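Gripper stops with a force fault over a slatted wooden frame (simulation)

I have a two-finger gripper set up in Vilen to work over a wooden frame with crossing slats and flat gray panels in between. On its way down it stops with a force limit fault and the arm locks. It happened 12 times in 61 runs on Saturday. The fault always comes at step 2,861, with the fingers open and nothing between them. I already lowered the speed and it made no difference.

The view from the wrist, fingers open above the slats:

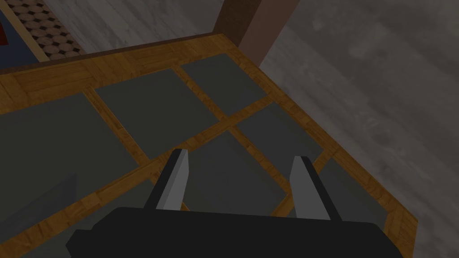
Wrist view over the frame, gripper open.

Has anyone seen this? I want to move the same program to a real arm in October and I don't want it hitting anything.

zollow_bench
Check the collision shape of the frame. When Vilen imports a mesh it can wrap the whole thing in one solid box, so the low parts between the slats are filled in as far as contact is concerned. Turn on the contact overlay and step through the last part of the descent. If contact shows up before the fingers reach the wood, switch the frame to split shapes and run it again — leave the force limit where it is until you know.

Peng
Same thing happened to me. I raised the limit and it went away.

omel_r
Please don't raise the limit if this is going on a real arm. Mine turned out to be the fingertip offset, off by 2 mm after I changed fingers. Worth measuring before you touch anything else.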